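## 3. Green Speed and Putting Dispersion on the Test Course

### 3.1 Site and turf

All rolling trials took place at Bukard, a public 18-hole course laid out on sandy soil. The practice green and the second and third greens were used. The three surfaces carry the same creeping bentgrass, were built in the same year, and receive the same fertilizer program. They differ mainly in shade. The third green sits below a line of pines and gets direct sun only after midday, and this was expected to slow the drying of the surface in the morning.

Mowing height was held constant for the whole trial. The greens were cut each morning before play with the same walking mower and were not rolled on test days. Topdressing was suspended until the last measurements had been taken in November. Hole locations were moved as usual for public play, but never into a test lane.

### 3.2 Lanes and release

Each green was assigned one flat lane and one lane with a steady side slope. Lanes were chosen with a digital level, and any lane with a visible pitch mark or old hole plug was rejected and replaced by the nearest acceptable one. Start and end points were recorded against fixed reference points on the collar so that the same lane could be found again after mowing.

Balls were released from a grooved ramp of fixed height. A human putter was considered and rejected for this part of the study, as variation in strike would have hidden the smaller effects of moisture and grain. One ball model from a single production lot was used throughout. Balls were wiped dry between rolls and taken out of use if the cover showed a scuff.

A total of 800 rolls was planned, with 200 reserved for the side-slope lanes on the third green, where pilot work had shown the widest spread. Rolls were made in both directions along each lane. The order of directions was drawn at random for each session, so that a gradual change in the surface during the morning would not be read as an effect of grain.

### 3.3 Measurement

Roll distance was taken from the toe of the ramp to the center of the ball at rest. Lateral deviation was taken at right angles to the aim line, with positive values downhill. Readings were made to the nearest half inch. Finer readings were possible but were not justified, given that the ball often settled slightly into the turf at the end of its travel.

Soil moisture was sampled beside the lane before and after each block with a Sulteso probe. Wind was read at ball height and at shoulder height. A block was stopped and repeated later if the lower reading passed the limit set in Section 2 — this happened mostly in the afternoon sessions on the practice green, which is the most exposed of the three.
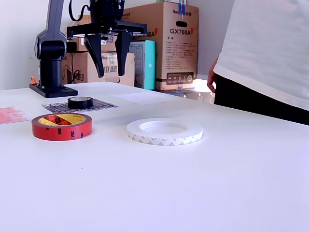 *The Fontes Turf and Play Group, Hivby*
*Manuscript received 27 September 2022; revised in November*

**Figure 2.** Tape rolls on a white tabletop: red mounting tape, white double-sided tape, and black electrical tape.

### 3.4 Treatment of the data

Distances from opposite directions on the same lane were combined with the usual correction for slope before any comparison between greens. Lateral deviation was not combined, as the sign carries information about grain. Rolls that struck loose debris were marked at the time and left out of the main analysis. They were kept in the full record and used only to check that leaving them out did not change the ranking of the greens.

A mixed model was fitted with green, lane type, and moisture as fixed effects and session as a random effect. Direction was nested within lane. Residuals from the side-slope lanes were wider than those from the flat lanes, so separate variances were allowed for the two lane types. An alternative model with time since mowing in place of moisture was also fitted. The two terms were closely related on the sunny greens and less so on the shaded one, and moisture was therefore retained. Estimates for all fixed effects are given in Section 4, together with the results of the alternative model.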